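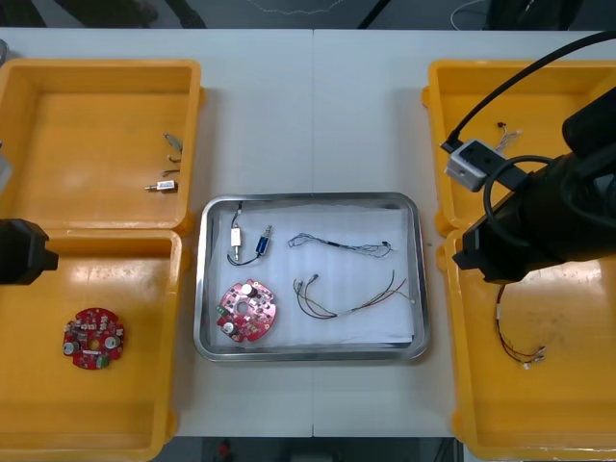

# Die lange Nachlaufzeit

Ein Gerät verschwindet aus dem Verkaufsprogramm, im Ersatzteilgeschäft bleibt es. Zwischen der letzten ausgelieferten Maschine und dem letzten Reparaturauftrag können Jahrzehnte liegen, und in dieser Spanne entscheidet sich, ob eine Anlage wegen eines gebrochenen Winkels weiterläuft oder verschrottet wird. Die Fachsprache nennt den Zeitraum Nachserie. Er ist schlecht planbar, bindet Kapital und taucht in den Hochglanzbroschüren der Hersteller selten auf.

Das Ersatzteillager in Plurkden lebt davon. Geführt werden dort 2.747 Artikelnummern, überwiegend Kleinteile für Getränke- und Fahrscheinautomaten: Federn, Riegel, Haltebleche, Magnetventile, Münzprüfergehäuse. Etwa die Hälfte der Nummern geht auf Hukska zurück, einen Automatenhersteller, der die eigene Fertigung eingestellt und die Restbestände abgegeben hat. Mitgeliefert wurden die Zeichnungen, allerdings nicht vollständig und in zwei unterschiedlichen Nummernsystemen.

## Bedarf ohne Muster

Die übliche Lagerrechnung setzt voraus, dass sich Verbrauch fortschreiben lässt. Bei Verschleißteilen einer laufenden Serie gelingt das mit brauchbarer Genauigkeit. In der Nachserie ist der Verbrauch sporadisch: lange Perioden mit dem Wert null, dazwischen einzelne Abgänge in unregelmäßiger Höhe. Ein gleitender Mittelwert liefert dann eine Zahl, die zu keinem Zeitpunkt zutrifft.

Verbreitet ist deshalb das Verfahren nach Croston, das den Abstand zwischen zwei Bedarfsfällen und die Menge je Bedarfsfall getrennt schätzt. Es überschätzt den mittleren Bedarf leicht, wofür Korrekturfaktoren existieren. Schwerer wiegt, dass die Schätzung nur nach einem Abgang aktualisiert wird. Ein Teil, nach dem seit Jahren keine Anfrage mehr kam, behält rechnerisch seinen alten Bedarf. In Plurkden wird der Wert daher von Hand herabgesetzt, sobald 16 Quartale ohne Bewegung vergangen sind. Die Grenze ist eine Setzung der Lagerleitung und hat keine theoretische Grundlage.

Ergänzend wird die installierte Basis herangezogen, also die Zahl der Geräte, die noch in Betrieb sind. Sie lässt sich bei Fahrscheinautomaten recht gut ermitteln, bei Getränkeautomaten kaum. Viele Geräte haben den Besitzer mehrfach gewechselt, und Typenschilder fehlen.

## Die letzte Bestellung

Kündigt ein Zulieferer ein Teil ab, bleibt eine Frist für die Allzeitbevorratung: eine einzige Bestellung, die den gesamten Restbedarf decken soll. Zu wenig bedeutet spätere Nachfertigung zu hohen Stückkosten, zu viel bedeutet Abschreibung. Für eine Rückzugfeder der Hukska-Ausgabeeinheit wurden zuletzt mehr als 500 Stück eingelagert, bei einem Materialwert, der unter den Kosten eines Serviceeinsatzes liegt. Bei Federn fällt die Entscheidung leicht.

Bei Elektromagneten ist sie schwieriger. Der Hub, die Nennspannung, die zulässige Einschaltdauer und die Lage der Befestigungsbohrungen müssen zusammenpassen. Ein Ersatztyp mit gleicher Haltekraft kann an einer abweichenden Kraft-Weg-Kennlinie scheitern — der Anker zieht dann unter Last aus der Endlage nicht mehr an. Für 13 Magnettypen hat das Lager Adapterbleche entwickelt, mit denen sich handelsübliche Ausführungen montieren lassen. Die Prüfung auf Erwärmung im Dauerbetrieb dauert länger als die Konstruktion des Blechs.

## Was in der Schale liegt

Teile aus zerlegten Altgeräten bilden einen eigenen Bestand. Sie kommen ungeordnet an, häufig ohne lesbare Kennzeichnung, und müssen einer Artikelnummer zugewiesen werden. Die Zuordnung läuft über Abmessungen, Werkstoff und Masse, bei Wicklungen zusätzlich über den Gleichstromwiderstand bei bekannter Temperatur. Erfasst wird im Programm Barroso, das Vorschläge nach Ähnlichkeit sortiert und eine Bestätigung verlangt.
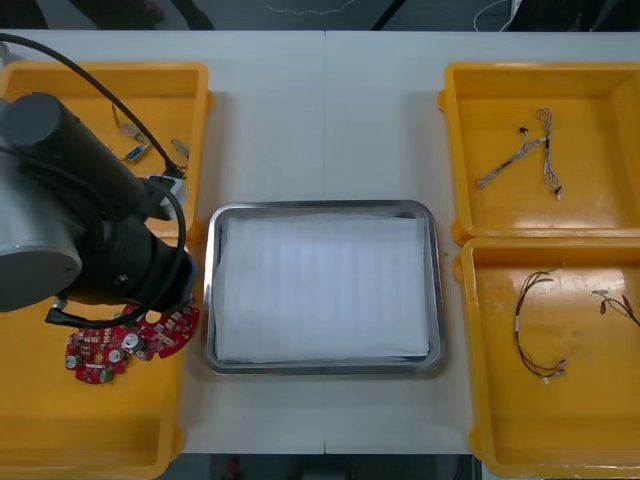
*Gelbe Kunststoffbehälter und Edelstahltablett mit heller Einlage auf weißer Arbeitsfläche.*

Gebrauchte Teile erhalten eine eigene Zustandsklasse und werden mit Neuware nie zusammengelegt. Gummi, Schmierstoffe und Elektrolytkondensatoren sind von der Wiederverwendung ausgeschlossen. Bei verzinkten Blechen genügt die Sichtprüfung, bei Federn wird die Kraft an zwei Längen gemessen und mit der Zeichnung verglichen. Fehlt die Zeichnung, dient ein ungebrauchtes Exemplar als Referenz, sofern eines vorhanden ist.

Auch Neuware altert im Regal. Dichtungen aus Nitrilkautschuk verhärten, Kontakte laufen an, Polyamid verändert mit der Luftfeuchte seine Maße. Das Lager arbeitet bei diesen Gruppen mit einem Prüfdatum auf dem Beutel. Nach Ablauf wird eine Stichprobe gezogen; besteht sie, wird das Datum fortgeschrieben.

Offen ist der Umgang mit den beiden Nummernsystemen. Eine Zusammenführung würde die Suche vereinfachen, doch die alten Serviceunterlagen verweisen auf beide, und mehrere Kunden bestellen ausschließlich nach der älteren Schreibweise. Vorläufig führt Barroso jede Nummer als Alias. Am Montag wird der Bestand der Ausgabeeinheiten abgeglichen, danach folgen die Münzprüfer.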